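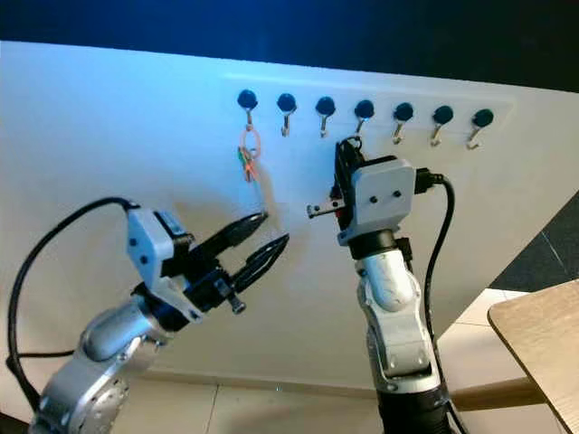 Losing the house keys twice a week was what finally got a rack put up beside the front door, according to Bontu Tamiru. The habit took a few days to stick, and the search through coat pockets has stopped.

Homewares firm Flustitside will release its Lema hook rack in July. The wall-mounted rack has a single row of seven curved metal hooks, each set under a round dark blue knob, and is meant for keys, lanyards and dog leads.

The rack will be sold through 44 stores and online for $81. Screws and wall plugs are included. A longer version for mudrooms and staff rooms, at $121, will follow - colours are still to be confirmed.

Stores wanting display stock should contact Flustitside by Friday.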